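Bauklötze sortieren, Teil 2: Kartons, Maße und ein blauer Würfel

8. Juli 2024

Im April hatte ich angefangen, die alten Holzbausteine aus dem Keller durchzusehen. Der Bestand war über die Jahre auf vier verschiedene Behälter verteilt, keiner davon beschriftet. Teil 1 behandelte die Reinigung, dieser Teil behandelt die Lagerung. Wer nur die Maße der Fächer sucht, findet sie im Abschnitt »Aufteilung«.

Ausgangslage

Die Bausteine stammen aus drei Quellen. Der größte Teil ist ein Satz von Evetti, naturbelassen, Buche, mit Quadern, Säulen und Brückenbögen. Dazu kommen Restbestände aus einem Satz von Widelum, ebenfalls unlackiert, aber in einem anderen Raster. Der dritte Teil sind lackierte Einzelstücke vom Flohmarkt, überwiegend Würfel und Zylinder, ohne Herstellerangabe. Bei diesen ist das Raster uneinheitlich, was beim Bauen stört und beim Lagern noch mehr.

Bisher lag alles gemischt in einer Kunststoffkiste mit Deckel. Nachteile: Die schweren Quader wandern nach unten, die kleinen Teile ebenfalls, und in der Mitte bleiben die Bögen hängen. Wer einen bestimmten Stein braucht, kippt am Ende die ganze Kiste aus. Außerdem scheuern die lackierten Steine an den rohen Kanten der anderen. Nach einigen Jahren sieht man das.

Behälter

Zuerst hatte ich an Schubladeneinsätze gedacht. Die Serie Urkby hätte von der Breite her gepasst, ist aber innen zu flach für stehende Säulen. Zwei Lagen übereinander wären möglich gewesen, dann liegt die untere Lage wieder im Verborgenen. Stoffkörbe habe ich verworfen, sie geben seitlich nach und lassen sich nicht sauber unterteilen.

Geblieben ist Wellpappe. Versandkartons sind ohnehin vorhanden, sie sind leicht, lassen sich mit dem Cuttermesser auf Maß bringen und dämpfen den Aufprall, wenn jemand die Steine hineinwirft. Einwellige Pappe reicht für die Wände, beim Boden habe ich doppelt gelegt. Die Lebensdauer ist begrenzt. Ich rechne mit zwei Jahren, danach wird der Einsatz ersetzt und die Schablone wiederverwendet.

Eine Anmerkung zur Laufrichtung: Die Wellen sollten bei den Trennwänden senkrecht stehen. Bei waagerechter Welle knickt die Wand unter seitlichem Druck deutlich früher ein. Beim ersten Versuch hatte ich zwei Stege falsch herum geschnitten und es erst beim Einstecken bemerkt.

Aufteilung

Die Fächer haben eine lichte Höhe von 90 mm. Das reicht für die längsten Säulen im Liegen und für alle Würfel in einer Lage, je nach Kantenlänge auch in zweien. Die Breite der großen Fächer beträgt 127 mm, die der schmalen 57 mm. Die schmalen Fächer sind für Plättchen und Keile gedacht. Die Stege werden zur halben Höhe geschlitzt und ineinandergesteckt, Klebstoff ist dafür nicht nötig. Nur die Bodenlage ist mit Papierklebeband fixiert.

Geschlitzt wird in Materialstärke, bei meiner Pappe also knapp 3 mm. Zu breite Schlitze machen das ganze Gitter wackelig, zu enge drücken die Welle platt und die Wand steht schief. Ein Probeschlitz in einem Reststück spart Material.

Beim Zuschneiden gilt: mehrere leichte Schnitte, kein einzelner tiefer. Pappe sollte man für diesen Zweck nicht reißen. Die Deckschicht löst sich dabei unkontrolliert vom Wellenkern und die Kante fasert aus. An einer Stelle, die später keine Last trägt, ist das hinnehmbar, an einem Steg nicht. Bei einem Fach für Steine, die täglich benutzt werden, kommt noch Abrieb hinzu — die Fasern finden sich dann zwischen den Klötzen wieder.
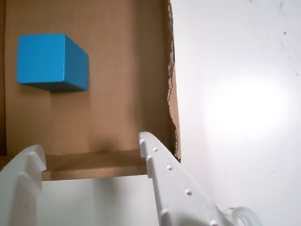

Blauer Holzwürfel an der Wellpappe, rechts die gerissene Kante.

Lackierte Steine

Die farbigen Würfel bekommen eigene Fächer, getrennt von den rohen Quadern. Beim Blau ist die Holzmaserung unter der Farbe noch schwach zu erkennen, die Ecken sind leicht gerundet, an den Kanten gibt es kleine Schrammen. Ausbessern werde ich das nicht. Ein Nachlackieren einzelner Kanten ergibt immer einen sichtbaren Absatz, und bei Steinen unbekannter Herkunft weiß ich nicht, welcher Lack darunter liegt.

Sortiert wird nach Form, erst danach nach Farbe. Die umgekehrte Reihenfolge sieht im Regal besser aus, beim Aufräumen dauert sie länger, weil jede Farbe mehrere Formen enthält und jedes Fach dann wieder gemischt ist.

Beschriftung und Reste

Beschriftet wird mit Bleistift auf der Innenseite der Vorderwand, dazu eine Umrisszeichnung der jeweiligen Form. Etiketten hatte ich auf einem Probestück, sie lösen sich auf Kraftpapier nach einigen Wochen an den Ecken.

Übrig sind die Brückenbögen. Sie stapeln schlecht und belegen ein großes Fach zu kaum mehr als der Hälfte. Vorläufig liegen sie in einer flachen Blechdose von Le Roux, in der früher Gebäck war. Der Deckel klemmt etwas.

Offen ist noch der Deckel für den Einsatz. Eine lose aufgelegte Platte verrutscht, ein Stülpdeckel braucht ringsum Spiel und damit einen breiteren Regalboden. Die Zuschnittliste trage ich nach, sobald der zweite Einsatz fertig ist.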